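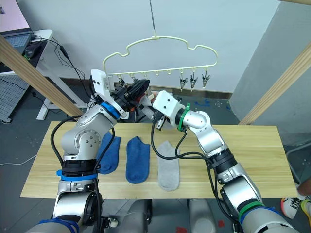
Figure 3. The hanging cell during a run, with three socks on the table and the clip hanger suspended above it.

4.2 Who hangs the socks now

The job we followed at Wadberg is easy to describe and was, before the cell arrived, never described at all. Socks come out of the wash in the Wundomcombe building, somebody lays them out, and somebody clips them to a hanger to dry. In the job descriptions we were given, the work falls under "finishing and sundries," a heading that also covers pillowcase ties and the return of customers' forgotten keys. When the firm brought in a two-armed cell to do the clipping, the sock acquired a process map, a fault code and a monthly review.

We had expected the usual story, in which the machine takes the dull part of a job and leaves people the interesting part. Several staff had expected it too, having been told it in a slide presentation. What we recorded over the observation period was a division of labor drawn along a line that few people would have chosen. The arms took over the clipping, which most of the hangers we interviewed had rather liked. The laying out stayed with people and became stricter.

A sock for the cell must be placed flat, with its toe toward the front edge of the table and a gap between it and its neighbor. Figure 3 shows the arrangement: two blue socks and a grey one in a row. Before the cell, the same three could have been handed over in a damp wad, and the person receiving them would have sorted out toe from cuff without noticing. "I used to know where the heel was," one operator told us. "Now I have to show it where the heel is." She did not regard this as a promotion, although her title had in fact changed, from finisher to cell preparation operator. The pay band had not.

The log kept by the Ostari control software gives a sense of the scale. Across the study it recorded 2,576 socks presented to the cell. Of these, 1,104 were marked "assisted," meaning that a person touched the sock, the clip or the hanger after the cycle had begun. That is three socks in seven. Management read the figure as evidence that four in seven needed no help. The operators read it as evidence that they could never leave. Both readings are correct, and the two groups quoted the same page of the same report at each other for most of August.

The log has a further limit. "Assisted" requires the operator to press a button, and the button is on the screen, and the screen is where you are not when you are helping a sock. We saw assists that went unlogged and, on a smaller number of occasions, logged assists with nothing to assist, entered afterward in a batch by someone who felt the total looked low. We therefore treat 1,104 as a record of what the workplace agreed to count. Section 5 returns to the discrepancy with our own field notes, where it does not get smaller.

4.3 Work that appeared

New systems are generally costed for the work they remove. The tasks described in this subsection did not exist before the cell and were absent from its business case.

The first is watching. The shift plan, produced by a scheduling tool called Xie, assigns no one to watch the cell, on the grounds that it is automatic. In practice a person was standing near it whenever it ran. Operators gave this activity several names, of which "minding" was the politest. Minding had no slot in Xie and had to be booked under another heading, so for part of the study the plant appeared to be spending a remarkable share of its payroll on "linen transfer, internal." A supervisor who queried this was told, accurately, that the linen was being transferred by the robot and that they were all watching it go.

Minding was also the task about which people disagreed most. To some it was rest, and after years of reaching up to hangers they were in no hurry to complain about standing still. To others it was the worst part of the day: too dull to hold the attention and too fussy to let it go. One interviewee compared it to sitting beside a learner driver who never gets any better and never gets tired. A colleague, listening in, said it was more like having a nephew in the business.

The second task is the care of clips. A person hanging a sock by hand treats a stiff clip as a small annoyance, to be overcome with the thumb. The cell has no equivalent of the thumb, or at any rate none with a thumb's tolerance. Free-text notes in the Ostari log mention clips in 361 entries, some of them a single word long and a few of them unsuitable for quotation. Staff responded by inspecting hangers before each run and quietly retiring the poor ones to the manual line. The manual line thus came to be equipped entirely with hangers too awkward for the robot, and its output fell. The fall was later cited as an argument for a second cell.

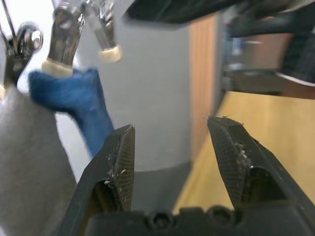 Figure 4. Gripper fingers seen from the wrist camera. White specks are visible on both crosshatched pads; a blue cloth hangs beyond the left fingertip.

The third task is lint. We had not planned to write about lint. It entered the study when an operator, asked what had changed most in her job, said that she now cleaned a hand that was not hers. The white specks and fibers on the pads in Figure 4 were a standing topic at the plant, where opinion was divided over whether they mattered. One party held that debris reduced grip and should be brushed off at every break. The other held that the pads had always looked like that and that brushing them was a way of being seen to do something. We have no measurement that would settle the question and report only that the brushing party owned the brush.

What interests us is where the task went. Equipment at Wadberg is cleaned by maintenance, and laundry is handled by operators. A lint-covered gripper pad is arguably both. Maintenance took the view that fluff was a laundry product. Operators pointed out that they were not permitted to touch the arms. For a time, then, the pads could be cleaned only by people who declined to do it or by people who were forbidden to, and they were cleaned anyway, generally by whoever had the early shift. The written procedure followed some weeks later and describes this arrangement as a rotation.

4.4 Skill, and where it is thought to be

All 15 interviewees were asked to name the most skilled part of sock hanging. Those who had done it by hand tended to hesitate, then to say there was none, then to talk for several minutes about how to feel for the cuff, how to keep a heavy sock from dragging its clip sideways, and how to load a hanger so that it does not tip. The engineering staff answered at once and gave much the same list. They had spent a good deal of time trying to get the cell to do these things and held hand hanging in higher esteem than anyone else in the building. We found this touching. It had no effect on the pay band either.

There was, however, one practical consequence. Engineers began to ask operators how they did it, and operators, who had rarely been asked how they did anything, began to form views. The rule about leaving gaps between socks was proposed by an operator. So was the rule that pairs be laid next to each other. The cell is indifferent to pairs, but the person unloading the hanger is not. Early runs had produced hangers on which every sock was correctly clipped and none was anywhere near its partner. By the software's criteria these runs were complete successes. The unloading staff applied other criteria, at some volume.

We would be cautious about calling this participation, a word that two of our interviewees used and then visibly regretted. The suggestions were taken up when they raised the cell's figures. A proposal to lower the table, made on behalf of people who now bent over it for long stretches, was still under consideration when the fieldwork ended on 2025-07-30. So was a request for a stool. When we went back in August to check quotations, the table was at its original height. A stool had been supplied, and a notice above it asked staff not to sit down while the cell was running.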